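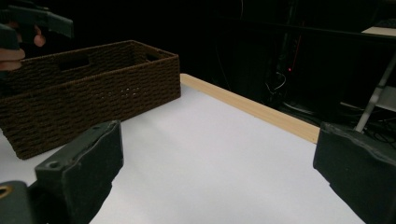
*Brown woven basket, white table, hand-held grippers.*

**Can a machine do the laundry room yet?**

**lintTrap32** · 12 June 2019

Dudeo is telling people its machine will be putting clothes away by March. I don't buy it. In these pictures a person is still holding the gripper. Take the person out and you have a basket on a table, same as at my house.

I ran a dry cleaner's back room for 10 years. Show me a machine that clears a mixed rail on a Monday and I'll shut up.

**pegboard_sal**

You're judging the wrong thing. Hand-held grippers are how they get the motions down first. Lurkent started the same way and they have an arm running now.

**lintTrap32**

Running what? Last I saw, it moved one box to another spot and everyone clapped.

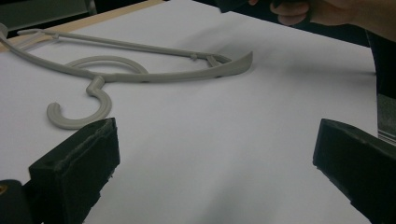 Take a plain plastic hanger. It's light, it's a funny shape, and it slides when you touch the wrong end. A kid can pick one up without looking. For two stiff fingers it's a real problem, and there isn't even a shirt on it yet. Then you want it on a rail, hook the right way around, next to others that tangle.

**nightshift_bo**

Agree on hangers, disagree on the rest. We have a Gatchalian unit at the shop that loads the same part all night and I'd fight anyone who tried to take it away. Same part, same tray, though. Move the tray and it sulks.

**pegboard_sal**

So it works.

**nightshift_bo**

It works in a cage with me standing there. I wouldn't put it in a bedroom.

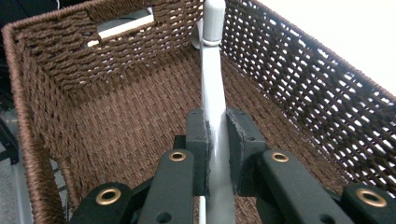

Photo: Drerkley

Look at the pads on that one, though. Foam on both sides of the pole, and they meet it at the same height. I'll give them that as a grip. A pole is about the kindest thing you could ask it to hold. Same fingers on a wet sock?

**lintTrap32**

Or a fitted sheet.

**pegboard_sal**

I can't fold a fitted sheet either, so that's a dumb test. If it got things in and out of a basket for $2000 I'd buy one.

**lintTrap32**

For $2000 I'll come over and do it myself. I'll check back in March.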